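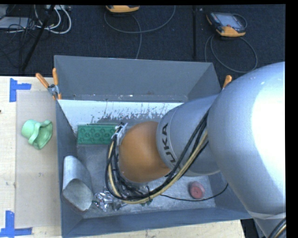

手を添えて教える、離れて教える

ロボットに作業を教える方法は、大きく分けて二つある。人がアームをつかんで直接動かすやり方と、手元の操作器から遠隔で動かすやり方だ。部品の仕分けを手がけるセダンス（Sedance）の作業場では、この両方を使っている。

課題は単純に見える。灰色の箱に入った品物をつかみ、隣の木の台に敷いたシートの上へ移す。品物は緑色のトレー状のもの、銀色の金属容器、しわの寄った光る素材、ミントグリーンの帽子形のものなど、形も表面もばらばらだ。

教示を担当するラトリー・ウォンスワンさんは、初日は必ず手で教えるという。「腕を持って動かすと、どこで手首が箱の壁に近づくかが体で分かります。画面だけ見ていた人は、そこで壁をこすります」

手本は一品目につき22回。置き方を毎回変え、角に寄せたり、ほかの品物に重ねたりする。失敗した回も消さずに印を付けて残す。1月に始めた「インタノン」計画では、記録した手本が3652回になった。うち遠隔操作によるものは1000回を超える。

遠隔操作の利点は、人の腕や体が作業の邪魔をしないことにある。一方で、つかむ力の加減は伝わりにくい。ラトリーさんは、柔らかい品物では速度を落とし、つかむ直前に一度止める。この一拍もそのまま手本に入るため、再生したロボットも同じところで止まる。後から縮めるかどうかは、記録ソフト「ジェダリ」の担当者と相談して決める。

シートの角の位置は青いテープで示してある。ずれると、前日の手本と置き場所が合わなくなる。朝の作業はテープの確認から始まり、続いて箱の縁のクランプを締め直す。

次の教示は7月3日から、ロブサイドの倉庫で行う。箱は同じ型を持ち込むが、台の高さが違うので、手で教えるところからやり直すことになる。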